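The laundry module should be sold on its failures

Hedatberg has started offering its laundry module as a separate line item for operators who already lease the two-armed Stadley unit. The pitch is a monthly subscription, a software install, a half-day of site setup and a support line. I have spent a good part of the winter reading the documentation, sitting through the remote demonstrations and running the module in a spare room at home. My view is that the engineering is further along than the sceptics allow and the product is further behind than the price suggests. The gap between the two is mostly a matter of what gets measured and what gets put in the contract.

Start with the specification sheet. It states a cycle rate of 34 garments an hour from basket to drum. The figure is defined in a footnote as the mean over successful transfers. A transfer in which the hand closes on nothing, or lifts a shirt and drops it on the floor, does not enter the calculation. I don't regard this as dishonest. It is how bench results have been reported in manipulation work for a long time, and a reader from that field will look for the footnote. The buyer of a household or small-facility service won't, and shouldn't have to.

In my own logging the more useful number was the length of an unattended run, meaning the time from the start command to the first moment a person had to step in. The median was 18 minutes. For a single load that can be enough. For a back-to-back session, which is the case the subscription is priced for, it means a person in earshot at all times. An honest description of the module would be assisted loading, and there is a reasonable market for assisted loading at a lower price.

The interventions themselves were instructive. Very few came from the arm. Path planning around the machine was conservative and repeatable, and the joint torque limits tripped only when I had moved the machine without redoing the setup. Most of the trouble was in the cloth. A rigid object has a pose, and once the pose is known the grasp can be computed. A pile of clothing has no pose in any useful sense. The visible surface says little about which folds belong to which garment, and the module has to commit to a grasp before it knows whether one item will come up or four.

Dark fabric makes this worse. Black cotton on black cotton gives the depth sensor weak returns and gives the colour camera almost no internal edges to work with. The documentation recommends mixed-colour baskets for commissioning, and the demonstrations follow that advice closely. People who do laundry sort by colour. A load of darks is an ordinary household load, and any published success rate that excludes it should say so in the same type size as the rate.

The second matter is the hand. The Stadley unit can be supplied with a parallel-jaw gripper or a multi-fingered one, and the module is certified for both. I would argue for the fingers, with reservations. Jaws pinch a ridge of cloth very well when the ridge is presented to them, and poorly when the pile is flat. Fingers can be pressed into the pile and closed, and they will come up with something on most attempts. That something is often too much. Two garments in one grasp is no fault when loading a washer, where everything ends up in the same drum, but the module's logic was written for sorting as well, and it will sometimes put a double grasp back and try again. Loading mode should simply accept it. I raised this with support in August and was told it was on the list.

Then there is furniture. The setup guide specifies a table of fixed height for the basket, sold by Drameseo as an accessory for 420 dollars. It is a decent table. It isn't necessary. The basket pose is estimated afresh at the start of each run, and a stool at a sensible height works within the reach of either arm, provided the basket doesn't slide when the hand pushes down. A strip of non-slip matting solves that for the price of lunch.

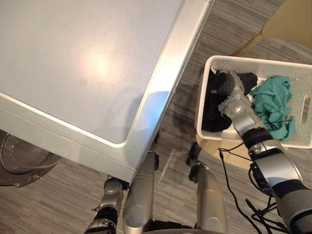
Darks on the left, teal on the right: the fingered hand closing on the black clothing, basket on a round stool.

Cables deserve a paragraph of their own. The external harness is the least finished part of the whole offer. Slack has to be left for full extension of the arm, and slack in a small laundry ends up on the floor or across the path of the person who has been told to stay in earshot. Fuentealba, who sell a competing service on different hardware, route everything internally and charge for it. Hedatberg's customers should at least be given clips and a routing diagram. At present the manual devotes six lines to the subject, two of which concern warranty exclusions.

What would a fair offer look like? I would ask for three changes before renewing. The contract should state an intervention rate, measured on the customer's own loads during the first month, with a partial refund if the rate is exceeded. The advertised cycle rate should include failed grasps in its denominator. And the log files, which are currently visible only to support staff, should be readable by the operator without a request. None of this requires new hardware, and the logging change appears to need little more than a permissions setting.

There is a commercial objection to all this, which is that a vendor publishing its failure rate will lose sales to one that keeps quiet. That may hold for a season. Commercial laundry equipment has been bought on service intervals and downtime for decades, and the people who run it know how to price a machine that stops. They can work with a bad number. A missing number forces them to assume the worst or to run their own trial, and most small operators have no spare room to run it in.

My subscription comes up for renewal at the end of September. I intend to keep the fingered hand and return the table.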